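July 9, 2023

Club ran late again, typing this on the bus so it'll be short. Six of us tonight. Jonalyn had the kettle on before I'd got my bag off, bless her.

Grippers nearly all session. Both out on the bench side, and Aksel wants clean grabs on the thin stuff before we go anywhere near the Skislow task. Fair enough. Thin stuff is horrible. Squeeze early and it tips, squeeze late and you're pinching air. I was rushing, he told me so twice.

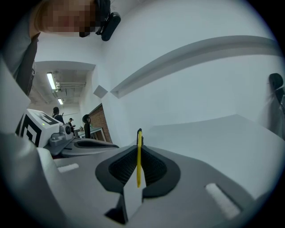

Yellow strip in the fingers, second gripper with its marker cube behind.

Target is 600 good runs by November. Candela says 1000 and she's not joking. We're at 125. Did the sum in my head and then wished I hadnt.

Mahfuz back from Toft with the new pads, wrong colour, who cares. Need to ask him wether the old ones go in the drawer or the bin — keep forgetting.

Inger wants my notes for the club log by tomorrow. Havent started. Also owe her for the pizza.

My stop. Wrist sore, left one. Bring tape next time, and the good screwdriver.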